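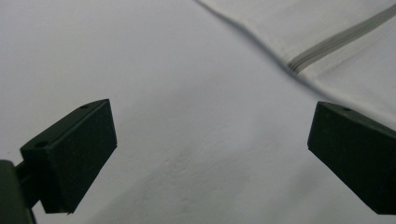 Mestodach Leases Last Office Floor at Sollness Court

METSTEAD, 2025-03-22 - Mestodach has signed a ten-year lease with the engineering firm Buckley for the fourth floor of Sollness Court. The floor has 1,147 square meters of office space and comes with 81 parking places in the garage.

With this lease the building is fully let. Buckley will move in during November, after the works on the elevators are finished.

"We are glad to welcome a tenant who wants to stay for long," said Liesbeth Dekker, leasing manager at Mestodach.

Contact: Aksel Mogensen, Mestodach press office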